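Build the arms where you live

I have become a bore on one subject, and the subject is that two-armed robots belong in living rooms. I mean the building of them, right there between the sofa and the TV, by people who have dinner to cook afterward.

The usual advice says otherwise. Get a bench, get a proper enclosure, put down a mat with a grid on it. Thijs Stevens, who runs the build nights at our shared workshop in Prenau, gave me exactly that advice in April and he gave it kindly. I did it his way for a while. The arms went together beautifully at the workshop, all those drill presses and good lights, and I learned more about crimping connectors in a month than I had in my whole life before. And then they stood there. I had a key, I had a shelf with my name on it, and I still got in maybe one evening a week, with half of it spent undoing whatever the last group had done to the power strip.

So I brought them home. Two trips in a small car, one arm each time, belted in like a cousin.

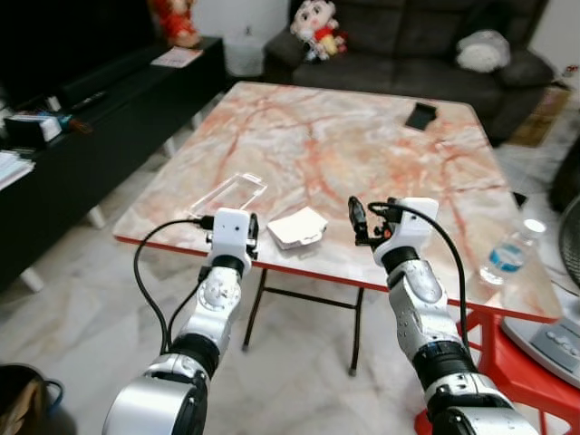
What changed first was the number of tries. At the workshop I would get 6 decent attempts at a grasp before somebody needed the space. At home I did 40 in one evening and didn't notice the time until my tea had a skin on it! You start to see things at that pace. The left gripper likes to come in a hair low. A cable that is fine in nine poses tugs in the tenth (leave more slack at the wrist than you think, and then a bit more). None of this is in the build notes, and I'm not sure it could be.

The second thing is the mess, and I say this with love. A bench has tools on it that sit where you put them. A home has clear plastic, and shiny stuff, and light that swings across the room all afternoon. My first grasping script, which I called Tretberg after the street I grew up on, was a genius at the workshop and a complete fool at home. I rewrote most of it. The new one is slower and uglier and I trust it a great deal more.

There are fair objections. Noise is one, and I quit at nine in the evening for the neighbors' sake. Safety is the big one. Keep the speed limits low, keep the stop button where your hand already is, and don't run anything with a kid or a pet in the room, ever. If you can't promise that, use the shop. I'd also never tell anyone to do the first assembly on a rug, because I have met the tiny screws and they do not come back.

Still, I think we have the order wrong. We treat the home as the place a robot goes once it's finished - a sort of graduation. I'd put it there while it's clumsy, while you can still change the wrist bracket without crying. After more than 3,000 attempts mine can pick up a little box and hand it from one side to the other, most of the time, and I still get up and do a lap of the room when it works.

Thijs is coming over next week to see it. He's bringing a mat with a grid on it.

Comments (3)

Joshi
Agree on the cables. I lost a whole weekend to one that was too short at the elbow. What do you use for the stop button, wired or wireless?

torkov_99
I'm in a one-room apartment and would love to try this but I don't see where the arms live when you need the table. Do you unbolt them every time?

M. in Prenau
The power strip was us. Sorry.

Recent posts
Slack, strain relief and other things I got wrong
A beginner's evening at the Prenau workshop
Why my gripper fingers are on version 6
Cheap lamps and what they do to a camera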